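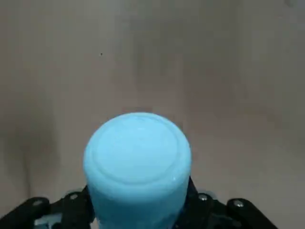
Filed under: Church & State, Gear, Reviews

Stostora Bellico Outdoor Display Case
By Uliana Skoryk

Last updated: Mon 21 May

If your town lets private groups put displays on public property, sooner or later you will need something to put one in. For years our freethought group used a sandwich board. It blew over, it got kicked over, and once it was taken home by a man who told the police he thought it was abandoned. This spring we bought a Bellico, the free-standing outdoor case made by Stostora, and set it up on the lawn of the Prusness town hall under the same permit the churches use for their cross and their prayer box.

The case costs $290 without shipping. We paid for ours out of dues, so nobody gave it to us and nobody has asked for a review.

What you get is a steel frame on two legs, a hinged front with a clear plastic window, a cork backing, a lock with two keys, and four ground stakes. The instructions are one folded sheet. Two of us put it together in an afternoon, and most of that went to the hinge, which has to be lined up before you tighten anything. If you tighten the bottom screws first, the door sits crooked and you have to start over. The sheet mentions this after the step where it would help.

The cork holds 12 letter-size pages with a small gap between them. That was enough for the text of the First Amendment, a short statement of who we are, the disclaimer, and a few pages on the history of the display policy. The town requires the disclaimer ("This display is privately sponsored and is not endorsed by the Town") in letters at least an inch high, and it has to be readable from the sidewalk. It was. The window has some glare in the late afternoon but you can still read through it if you step to one side.

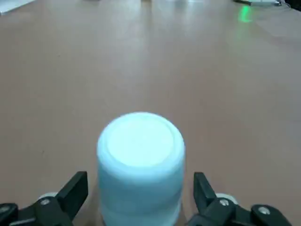
Rain was the thing I worried about most. The seal around the door is a strip of foam, and it looked thin to me. We had a week of heavy rain in April and the pages stayed dry except for the bottom row, where the edges curled. I have since moved the bottom row up a little and put the pages in plastic sleeves. There is no vent, so the window fogs on cold mornings and clears by ten or so.

The lock is weak. I could open it with the key from our old mailbox. Anyone who wants to get in will get in, and given the letters that ran in the paper after our permit was approved, I assumed someone would try. So far the only damage is a sticker of a fish on the window. It came off with warm water. I replaced the lock anyway with a better one from Kushnir Hardware, and it fit the hole without drilling.

The stakes are the other weak point. They are too short for a lawn as soft as the one at town hall, and after two windy nights the case was leaning toward the flagpole. The public works office asked us to fix it, politely, and we bought longer stakes. If your town makes you post a bond or promise to repair the grass, get longer stakes before you start.

There is also an optional literature tray that clips under the door. I don't recommend it. It holds a small stack of leaflets, it isn't covered, and our policy here counts loose paper on the ground as litter and charges it to the permit holder. We had 1000 leaflets printed and now hand them out in person on Saturdays.

Inna Hutsuliak, who handles our permit paperwork, wants it noted that the overall height matters. Our town caps unattended displays at six feet. The Bellico comes in under that on the short leg setting and over it on the tall one. The box only gives the tall measurement, and the clerk nearly turned us down because of it. Take your own measurement with the legs set short and write that number on the application.

One of the churches has asked to borrow the case for their week in June, when our permit runs out. We said yes, and they will be using their own disclaimer page and our lock.

Would I buy it again? Yes, at this price, with the lock and the stakes added to the budget. The frame is solid, the paint hasn't chipped, and it fits in the back of a small car with the legs off. Replacement windows can be ordered separately, though I haven't needed one yet.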